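Two arms and a lot of wrappers: trying out the Junden kit
5 Mar 2024

So, the Junden tidy-up kit! A few of you asked for pictures after I went on and on about it in August, and I've finally picked out my favourites. It's a pair of arms from Cuvimis that you book for a trial (mine was 28 days), and the job I cared about was clearing rubbish off a table and into a bin, which it does in small handfuls. Tamara Nazarenko set it up for me and was very patient with my questions.
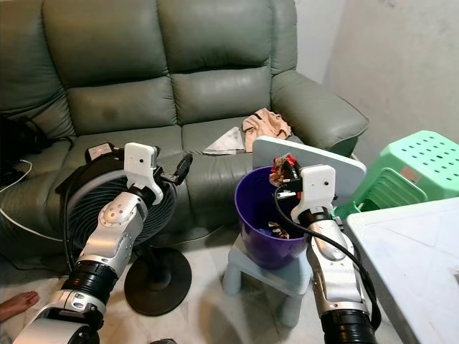 A handful of bits just over the rim of the purple bin.

I love how the two arms can be set to share a job or work separately. I mostly left it to the right one, and Tamara reckons that's what most people do in their first week. The wrist sensors come as part of the kit, by the way, you don't pay extra (I checked twice).

Scrunched-up paper is what I'd been most curious about, as no two bits are the same shape. The view between the fingers became a bit of an obsession of mine, and I'd happily sit with it on the laptop for ages.
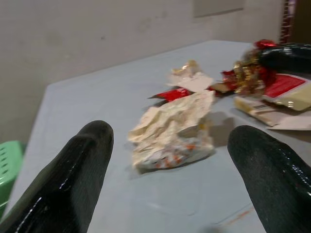
Arms at the ready

Both arms are out in front of the sofa, with the bin up on its little blue stool between them. I'd recommend a stool if your bin is a short one, it saved me a lot of fiddling with the height settings. There are 20 of those, and I used 2.
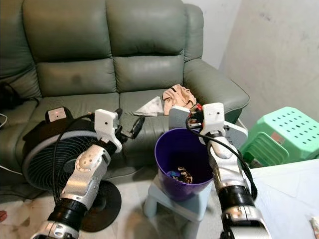

Now, the speed. It's slow! I'd start it off and go and make tea, and I never minded, but Maksym Fedoruk had the same kit before me and it drove him up the wall. If you want a table cleared before guests come, do it yourself.

Going in low for a wrapper, with a torn box and plenty of crumbs still on the table. Crumbs aren't part of the deal, so keep a cloth handy.

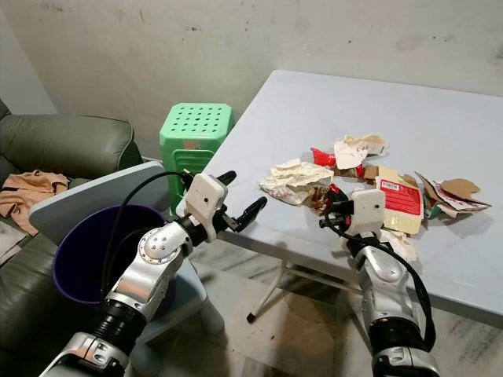
Would I book it again?

Yes, I think so, though I'd ask for the Multano software from the start, as the menus are so much clearer. Uliana Palamarchuk answers the Cuvimis support emails and she's lovely.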